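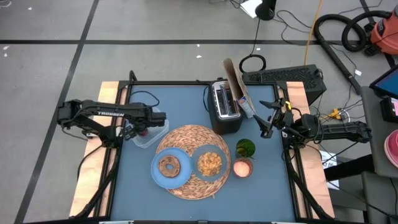

Cereal box and clear plastic container on the tabletop.

Sturnby Pantry Guide > Dry Goods > Cereal Storage FAQ

Storage | Labels | Cleaning | Contact

Last updated: March

How long does opened cereal keep?
Kept in a sealed container at room temperature, use within 30 days. In the original box with the liner folded, use within 6 days in humid rooms. 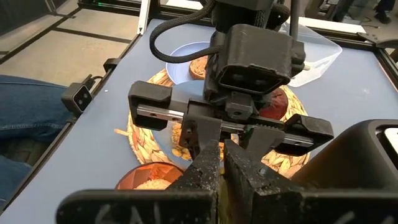

2 min read

Can I mix old and new cereal in one container?
No. Empty the container, wash it, and dry it fully before refilling. Fine crumbs left at the bottom go stale first and affect the new batch.

What size container do I need?
The Kestden 4-liter model holds one family-size box. Allow 240 grams per liter for flakes that pack tightly. 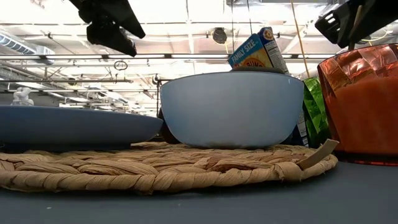 Bowl, plate and glasses with a woven placemat.

Are the lids dishwasher safe?
Top rack only. Remove the gasket and wash it by hand. Replacement gaskets: write to Tiina Kiiskinen, Parts Desk.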